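From: Glenys Hoani
To: solo-and-small list
Subject: Re: Late response to a bar complaint

Ebony Kerslake wrote:
> Client filed a grievance in January over an unreturned file. I had
> 13 days to answer and used 71. Disciplinary counsel now wants the
> complaint response AND an explanation for the lateness. Do I fold
> both into one letter? Also, is it fatal that I mailed the file to
> the wrong Martinelli?

Ebony, two letters. The panel I sat on got the combined kind all the time, and we always read the excuse first and the law second, usually after lunch, when we were at our least merciful. 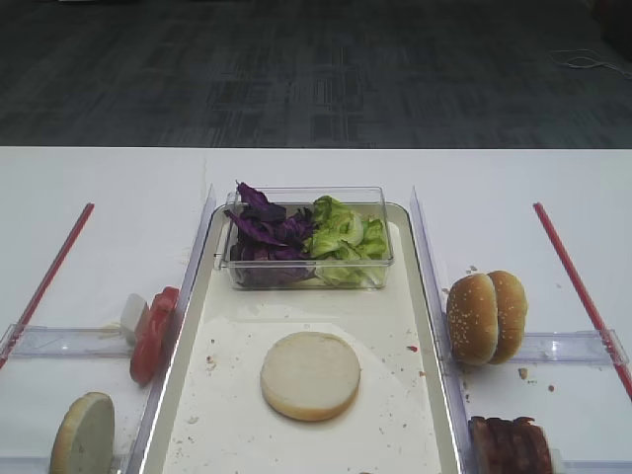 1. The lateness letter

One page. Say you missed the date and say when you noticed. Leave out the flu, the printer and the divorce unless you can attach something. Dionysis Ververidis once defended a man who blamed his calendar software, Plistutano, over nine pages. The software was not a party and declined to appear.

2. The file itself

Sending it to the wrong Martinelli is a confidentiality problem, so don't tuck it into a footnote. Tell the client in writing if you haven't, get the file back, and keep the tracking slip. Your state may also want you to tell your carrier. Mine (Adard) sent me a form with 200 boxes and a pen.
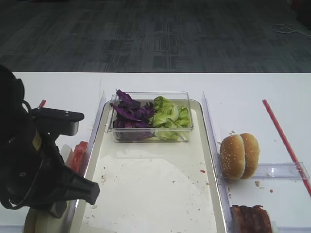 Tray with its paper liner.

I'm pasting the short piece Melina Manolakis did for our county newsletter, as the archive link has been dead for months.

WHAT THE PANEL READS
Melina Manolakis
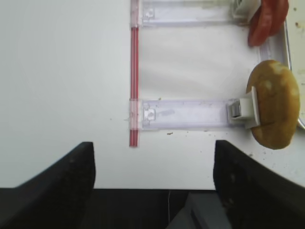
2 min read

Most late responders get a private letter and a bad week. The ones who get suspended tend to have ignored the second notice as well, and then the subpoena. Silence is charged as its own violation in my state, so a lawyer can beat the original complaint and still be disciplined for not answering it. I have watched this happen to a man who was right about everything.

Costs come on top. The last order I read put them at $2000 for a fee dispute over much less.

(End of Melina.)

Chih-ming Chien will disagree with me about the two letters. He thinks one is friendlier. He also uses Oneo for his trust ledger, so weigh that as you like.

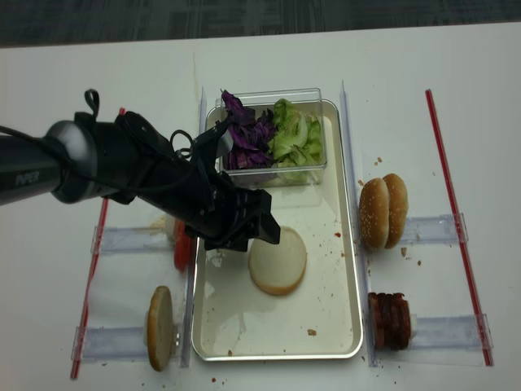 3. Before you send anything

Have somebody who isn't you read both letters. If they laugh, take that part out. I can look at drafts after 4 p.m. but not at anything longer than five pages.

Glenys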